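Zendale Support
Ticket: Handle bottle, collar hard to seat and slow leak at neck
Product group: Feeding / bottles with handles
Status: Closed
Opened: 20 December 2023

Customer report
Clear plastic bottle with the mint-green handles. Bought in September from the Arruda shop in Prirkeddale. Leaks at the neck when tipped. The collar feels tight for the first turn, then stops before the handles sit level. Customer asks if a new collar can be sent without the bottle.
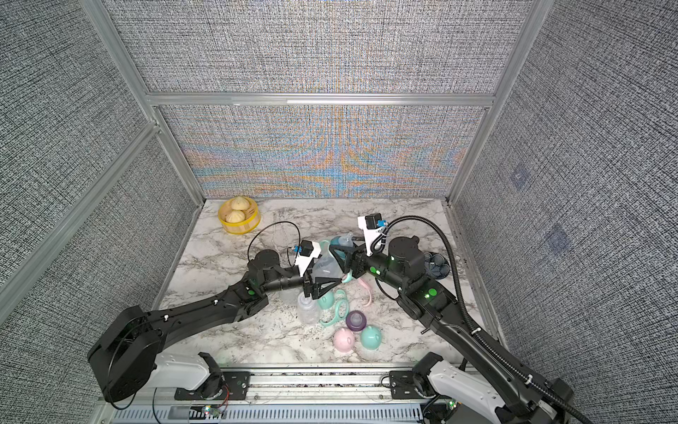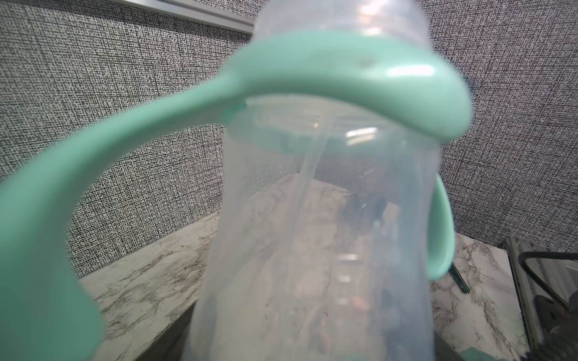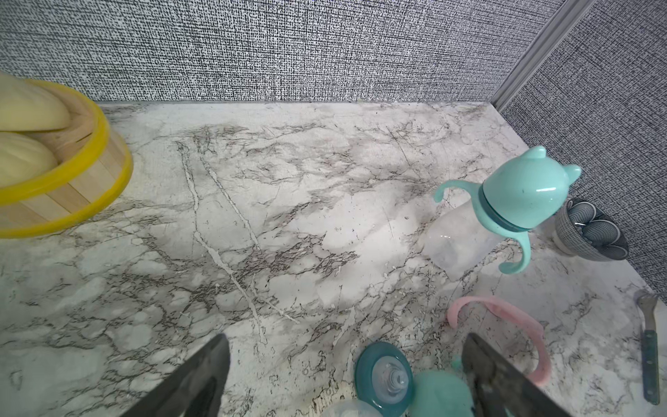
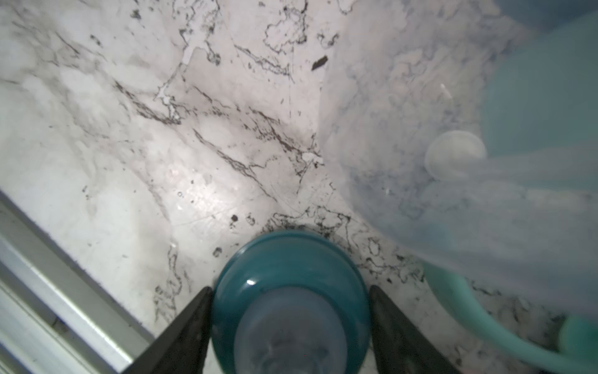
Bottle and parts on the marble top. Cat-head cap and both handles show in the third picture, neck and collar close up in the second.

Log

Entry 1
Asked customer which parts had been taken off for washing. Reply: all of them, including the handle ring. Everything goes in the top rack of the dishwasher.

Entry 2
Small dark speck on the upper surface of the collar, second picture. Could be a scuff or could be dried milk. Asked customer to rub it with a damp cloth and run a fingernail over it. Reply: it is a mark in the surface, no crack, can't be felt from the inside. Not related to the leak.

Entry 3
Sent the standard fill test. Take off the cap, fill with cold water to the 70 ml line, screw the collar down, lay the bottle on its side on a paper towel for 11 minutes.
Result from customer: towel wet under the neck, dry everywhere else. So the body of the bottle is fine.

Entry 4
Asked for the order of assembly. Customer was putting the handle ring on after the collar was already started, then forcing both down together. That leaves the ring crooked and the collar catches on it. Correct order:
Handle ring over the neck, pushed down until it stops.
Nipple pulled through the collar until it clicks.
Collar on, quarter turn back to find the thread, then forward by hand. No tools.
Cat cap last.

Entry 5
Customer repeated the fill test with the new order. Towel dry. Repeated at 100 ml, also dry. Handles now level.

Entry 6
Customer asked about the bowl and fork with the green handle. These are not ours. Referred to Kollel for dishwasher advice on the bowl.

Resolution
Assembly order. No parts sent. Asked the web team to move the handle ring step to the top of the care sheet, where it is currently printed after the collar step.

Ticket may be reopened by replying to the last message.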